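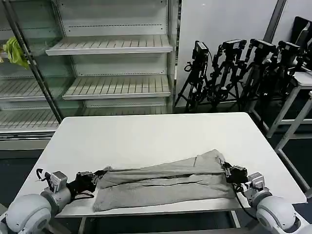

Wiebke Osterloh
Freie Autorin, früher Disponentin in einer Rettungsleitstelle

Als der Landkreis Ritine im vergangenen Jahr seine neue Suchdrohne vorstellte, stand ich mit einem Pappbecher Kaffee auf dem Parkplatz hinter der Feuerwache und habe mich gefreut wie ein Kind. Das sage ich gleich zu Beginn, damit niemand glaubt, hier schreibe eine, die Fluggeräten grundsätzlich misstraut. Ich habe in der Leitstelle genug Nächte erlebt, in denen wir einen verwirrten alten Herrn im Maisfeld vermuteten und stundenlang auf den Hubschrauber warteten, und in jeder dieser Nächte hätte ich für eine Wärmebildkamera in der Luft mein Weihnachtsgeld hergegeben (na gut, das halbe).

Die Freude hat auch gehalten. Nur ist mir im Laufe der Monate etwas aufgefallen, das mich nicht mehr loslässt, und weil ich inzwischen keine Dienstvorgesetzten mehr habe, die beim Lesen die Stirn runzeln könnten, schreibe ich es auf. Wir kaufen unbemannte Fluggeräte wie früher den Gerätewagen: Ausschreibung, Zuschlag, Übergabe, Foto mit Blumenstrauß. Danach steht das Ding in der Halle, und der Haushaltsposten gilt als erledigt. Ein Gerätewagen verzeiht das zur Not. Man dreht den Schlüssel herum, und irgendwer in der Mannschaft kann ihn fahren, auch wenn der zuständige Kollege gerade auf Kreta liegt.

Bei einer Drohne ist das anders, und zwar aus einem ganz altmodischen Grund: Fliegen verlernt man. Wer im Sommer drei Übungsflüge bei schönstem Wetter gemacht hat, steht im November bei Nieselregen auf einem Acker, hat kalte Finger und einen Bildschirm vor sich, auf dem alles grau ist, und soll entscheiden, ob der helle Fleck am Waldrand ein Mensch ist oder ein Reh. Diese Entscheidung nimmt ihm die Technik nicht ab, jedenfalls bisher nicht so, dass ich mich darauf verlassen möchte. Ich habe am Funk gesessen, während solche Entscheidungen getroffen wurden, und man hört einer Stimme sehr genau an, ob sie geübt ist.

In der Ausschreibung von Ritine, die ich mir an einem verregneten Wochenende von vorn bis hinten durchgelesen habe (mein Mann hat derweil das Bad gestrichen, ich hatte das eindeutig bessere Los), umfasst die Leistungsbeschreibung 60 Seiten. Reichweite, Nutzlast, Windfestigkeit, Bildauflösung, Verschlüsselung der Funkstrecke, Farbe der Transportkiste – es ist an alles gedacht. Der Abschnitt über die Schulung der Besatzung verlangt zwei Tage. Über die Fortbildung in den Jahren danach steht dort kein Wort, und die Wartung taucht erst in einer Anlage auf, als »optional anzubieten«.

Nun ist mir klar, wie so etwas entsteht. Reichweite und Auflösung kann man messen, man kann sie in eine Tabelle schreiben und mit Punkten bewerten, und wer als Bieter unterliegt, kann sich hinterher schlecht beschweren. Übung und Erfahrung passen in keine solche Tabelle. Dazu kommt die leidige Trennung der Töpfe: Für die Anschaffung gibt es Fördergeld vom Land, für den laufenden Betrieb gibt es keines, und so wird eben angeschafft. Ich kann das den Leuten in der Beschaffungsstelle nicht einmal übel nehmen. Sie arbeiten mit den Regeln, die man ihnen hingelegt hat, und die meisten von ihnen sind noch nie nachts mit einer Einsatzleitung über einen Acker gestolpert.

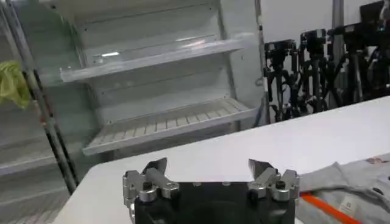

Letzte Änderung dieser Seite: Dienstag, 3. März

Den Zuschlag bekam damals die Firma Pondero, und auch gegen Pondero habe ich nichts. Das Gerät fliegt, die Kamera ist gut, und der Techniker bei der Übergabe hat sich viel Zeit genommen, auch für meine dummen Fragen. Ich fände es nur gesünder, wenn ein Hersteller nicht allein für die Übergabe bezahlt würde. Man könnte einen Teil der Kaufsumme an die Einsatzbereitschaft knüpfen, über Jahre verteilt: Steht die Drohne flugfähig in der Halle, sind die Akkus geprüft, hat die Besatzung ihre Stunden, dann fließt Geld. Andernfalls fließt eben weniger. In anderen Bereichen der Luftfahrt ist es längst üblich, Verfügbarkeit einzukaufen, und ich sehe nicht, warum ein Landkreis dafür zu klein sein sollte.

Dass es auch mit kleinem Geld geht, habe ich in Londley gesehen, wo ich im Juni eine Freundin aus alten Leitstellenzeiten besucht habe. Dort haben sich acht Gemeinden zusammengetan und betreiben gemeinsam zwei Fluggeräte, beide nicht mehr das neueste Modell und eines davon mit einem Landegestell, das sichtbar schon einmal geflickt wurde. Dafür wird jede Woche geflogen. Wirklich jede Woche, auch bei Wetter, bei dem ich den Hund nur unter Protest vor die Tür bringe! Die Besatzungen wechseln zwischen den Gemeinden, sodass sich alle kennen, und nach jeder Übung schreiben sie auf, was schiefgegangen ist. Ich durfte in dem Ordner blättern und war ganz gerührt, mit welcher Gelassenheit da stand: »Falschen Akku eingepackt. Liste geändert.«

Natürlich kann man einwenden, dass eine gemeinsame Drohne im Ernstfall gerade am anderen Ende des Gebiets sein wird. Das stimmt, und es wird irgendwann passieren. Ich habe lange darüber nachgedacht, auch weil mir die Wartezeiten von früher noch in den Knochen sitzen. Trotzdem würde ich eine halbe Stunde auf eine Mannschaft warten, die ihr Handwerk beherrscht, bevor ich sofort eine bekomme, die erst die Bedienungsanleitung sucht. Andere mögen das anders abwägen, gerade in sehr dünn besiedelten Gegenden, und darüber ließe sich wunderbar streiten, wenn denn gestritten würde. In den Sitzungen, die ich besucht habe, ging es meistens um die Kamera.

Und dann wäre da noch der Datenschutz, den ich ungern in einen Nebensatz packe. Auch er ist für mich eine Übungsfrage. Wer oft fliegt, weiß, wann er die Aufzeichnung abschalten kann und wie man einen Garten umfliegt, in dem gerade Kindergeburtstag ist. Eine ungeübte Besatzung filmt alles, zur Sicherheit, und speichert es auch gleich. Ich möchte als Nachbarin lieber von Leuten überflogen werden, die wissen, was sie weglassen dürfen.

Demnächst will der Kreis für den Ortsteil Lie ein weiteres Gerät beschaffen, die Unterlagen werden gerade vorbereitet. Mein Wunsch dazu ist bescheiden: Schreibt die Flugstunden hinein, mit Zahl und Preis, und zwar in den Hauptteil. Wenn dafür die Kamera eine Stufe kleiner ausfällt, dann fällt sie eben kleiner aus. Zur Sitzung komme ich gern und bringe auch Kuchen mit, wahrscheinlich den mit Rhabarber, von dem ich noch viel zu viel in der Truhe habe.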